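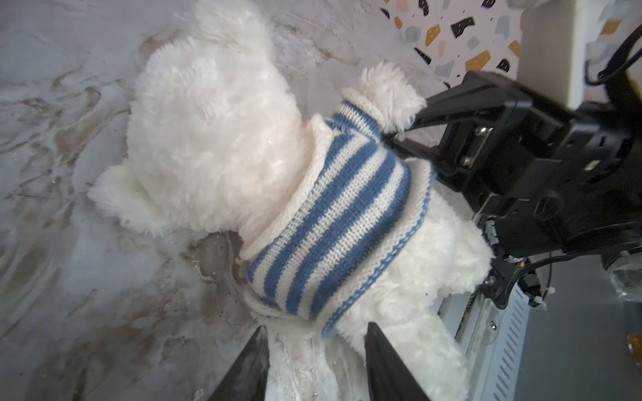 Textbooks > Consumer Behavior > Part Two > Chapter 6

November
By Siham Tarawneh

Chapter 6: What Do People Mean When They Say They Like Something?

Market researchers ask people whether they like a product, and people say yes. Much of the trade rests on that exchange, and this chapter asks how much weight it can bear.

Take the Endholm toy survey, which many courses still teach. The firm showed 2,243 parents a line of stuffed animals and asked which ones they would buy. Of these, 1,105 picked a bear. The report called this "a clear preference." It was less than half the sample, and no one had been asked to pay. When Keegan Arsenault followed up with the 775 parents who could still be reached, 208 had bought a stuffed toy of any kind. His paper doesn't say how many were bears, and I have never been able to find out.

Defenders of the survey say that stated liking comes before buying, even if it is a poor guide to it. Perhaps. That claim is hard to test and easy to sell. A parent in a store has a budget, a tired child and a shelf of other choices. A parent with a clipboard has none of these.

We begin with the wording of the questions. Section 6.1 compares two forms used in Colbridge, one of which I helped write and would not use again.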